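Section 4. Cube-to-box run: setting up and teaching the points

Read section 3 first (power, e-stop, log-in). If the pendant shows a red fault don't start here, go back.

4.1 Before you touch the pendant

1. Board on the table, shiny side up. Push it against the stops by hand. If it rocks, a screw is loose underneath — fix it now.
2. Boxes open side up. Which box goes where is on the Clekia task sheet, and the sheet changes. Check the version.
3. Cube by itself. No keys, no USB sticks, no second cube.
4. Arm cables: follow them by eye from base to wrist. Loops OK, tight is not OK.
5. Load program 432. Not 431, that one still has the old box heights and will drive the fingers into the rim.
6. Speed to 2 percent for the first pass. Yes it's slow. Leave it.

CAUTION: one person on the pendant, and that person says "moving" out loud before every jog. Hands off the board untill they say "stopped".

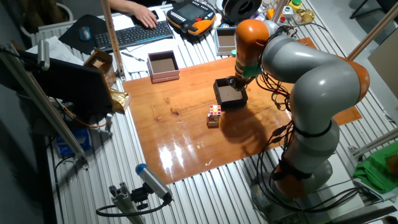
4.2 Teaching the points

7. Jog to the approach point, well over the rim. Save as P1.
8. Come down in small steps. Stop as soon as the fingertips are below the rim. Look from the side, then from the front. Save as P2.
9. Back up to P1 the same way you came. Do not swing out sideways from P2!
10. Repeat for every box on the task sheet. Names go P3/P4, P5/P6 and so on. Drundska team used their own names last term and it took Daryna all of Friday to sort out.
11. Write the joint values on paper too. Pendant memory gets wiped at the end of term, in April.

Note: if the Z encoder count at P1 reads 3,729 you are still on the factory default and nothing was saved. Press Save again, wait for the beep.

Note: overhead lights give bright spots on the varnish. If the sensor loses the cube, move the cube a little before you start changing thresholds. Thresholds are shared with the Tamura group, ask Katsuhiko first. 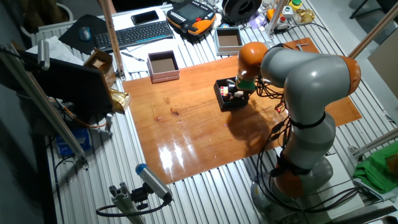
Xinyi Kang

4.3 First full run

12. Still 2 percent. Run pick only, gripper open, no grab. Watch the fingertips against the box wall.
13. Same again with the grab on. Lift, hold, put back.
14. Full run. Finger on stop the whole time.
15. Good run — go to 20 percent. Higher than that only with Bastian or Hongmei in the room.

If it stops halfway:
Fault "path" — point saved in the wrong order, see step 9.
Fault "grip" — cube is too near a wall. Re-place it by hand, arm stopped, then restart from P1.
No fault, just sits there — somebody left it in step mode. Key switch, top left of pendant.

CAUTION: never restart from the middle of the program. Always P1.

4.4 Closing down

16. Arm to home, then motors off.
17. Tools back in the Vademau case, hex keys too.
18. Log sheet: program number, your name, any faults. Write the faults even if you fixed them.

Judging set-up is in section 5, its shorter.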